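Inskip is a green cooking apple grown mainly in the Flallitz valley. It was raised by the orchardman Ibrahim Obi from a chance seedling and takes its name from the farm where the first tree stood. The fruit ripens late and keeps until April.

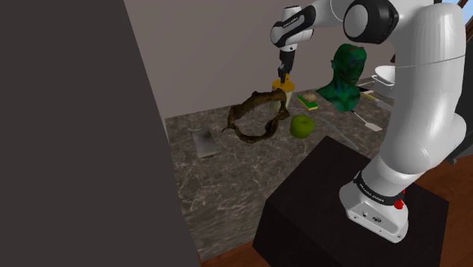 A green apple and a yellow cup on a marble countertop.

Cultivation

The tree is upright and slow to bear. It crops every second year unless thinned, and is prone to canker on heavy soils. A survey of the valley recorded 2,314 trees in 17 orchards, most of them on the Gindel side of the river. Young trees are usually grafted and planted out in their second winter.

Uses

Inskip cooks to a stiff, sharp purée and is used in pies and apple butter. After long storage it becomes sweet enough to eat raw.

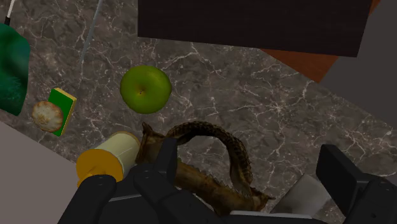
Brenda Mapplebeck disputes the last point, writing in the Gindel growers' newsletter that the apple "stays sour to the end" and that fruit kept past February is fit only for the pan.

See also: Itatow (apple)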